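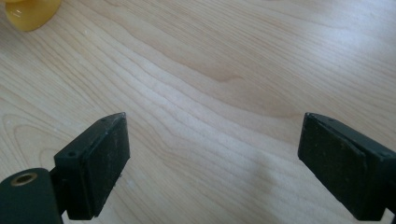
The visit to Wutside was arranged to look at a narrow question: what happens to the people in a small-goods kitting department when part of the handling work is passed to machines. The company packs household sets, mainly cups, bowls and table items, for mail-order customers. It has run two automated cells since November and is preparing a third. Our group was given a morning on the floor and an hour of discussion afterward.

The host was Samira Hakim, who manages operations. She began with the layout. Goods arrive in mixed totes, are sorted at benches, placed in trays and sent to packing. Before the change, all four steps were manual. The cells now cover tray loading for the regular items, sold under the Kamiron line. Irregular items, the Yagi line in particular, are still handled at the benches. Yagi pieces vary in height and wall thickness within one batch, and the cells reject too many of them to be useful.

Each cell consists of one arm, a two-finger gripper, a tray feeder and a guard with a light curtain. The control software is called Zika and was written partly in house. At the time of the visit the cells were loading 300 trays per shift between them. The manual figure for the same items was 200, with three people assigned. One person now attends both cells, and the other two have moved to inspection and to the teaching benches.

The teaching benches took up most of our time. An operator holds a gripper tool with the same finger geometry as the cell and carries out the task by hand: approach, close, lift, place, open, withdraw. A camera on the tool records each pass. The recordings are then used to train the handling routine for that item. Wutside considers 600 accepted passes to be the minimum for a new shape. The current set for round-bodied items stood at 1,186.

Tshepo Zwane has worked in kitting for nine years and now leads the bench team. He explained the working rules, which are short. The fingers must be fully open before the approach. The approach is made at an even speed. The object is moved to a new starting position after every pass, and the operator changes standing position at intervals so that the routine does not come to depend on one angle. A pass with a fumbled grasp is kept but tagged, and is reviewed at the end of the shift.

I asked whether the tagging was burdensome. Zwane said that it had been at first, when it was done on a separate terminal across the aisle. Operators had to put the tool down, walk over, enter a code and return. The codes are now entered with a foot switch – one press for a good pass, two for a doubtful one. He regards this as the largest single improvement of the past year, ahead of anything done to the cells themselves.

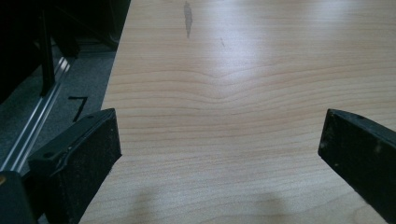

Surface conditions came up repeatedly. Glare on a pale bench top can hide the edge of a light-colored item, and a routine trained only under one lamp setting does poorly when the lamp is moved. The engineering side first proposed matte gray mats throughout. The bench team argued against it, as the trays are loaded over several different surfaces and the recordings should reflect that. The result was a compromise: mats at half the positions, plain wood at the others. Marks and scuffs on the tops are left alone unless they interfere with the work.

Gripper pads are treated as a consumable. They are inspected weekly and replaced when the face no longer holds a smooth glazed surface securely. Small scuffs and dust are tolerated. Pads on the hand tools wear differently from those on the cells, with more damage along the upper edge, and the maintenance sheet has a separate line for each type. Hakim noted that pad cost was left out of the original business case and has since been added.

On the effect on staff, the account was mixed. No positions were cut, but two vacancies were not filled. Bench work is graded one step above kitting and is paid accordingly. It is also more tiring in one respect. Kitting involves walking, reaching and some conversation, while a teaching session means holding a tool of moderate weight at chest height and repeating one movement. Sessions were originally 90 minutes. After complaints of wrist and shoulder soreness they were reduced to 40, followed by a change of task. Two operators tried the benches and asked to go back to kitting, and were allowed to do so.

Inspection has changed as well. When people loaded the trays, chipped pieces were mostly caught in the hand, by touch. The cells do not detect a small chip. Returns for damage rose in the first weeks, and a manual check was added after loading. This takes back part of the labor saved. Hakim gave the net gain as "smaller than the slide said" and declined to put a figure on it until a full year of data is available.

The discussion hour covered ownership of the recordings, which belong to the company, and whether operators may see how their own passes are used. At present they see only totals by item. Zwane has asked for a list of passes rejected in training, on the grounds that the bench team could correct its technique sooner. The request is with the software group.

The third cell is intended for lidded items. Its guard was in place on the day of the visit, but the arm had not been mounted. Readers planning a visit of their own should note that safety shoes are required on the floor and that the benches are idle during the midday shift change.

Contact the visits desk | Copyright 2024, all rights reserved | Back to top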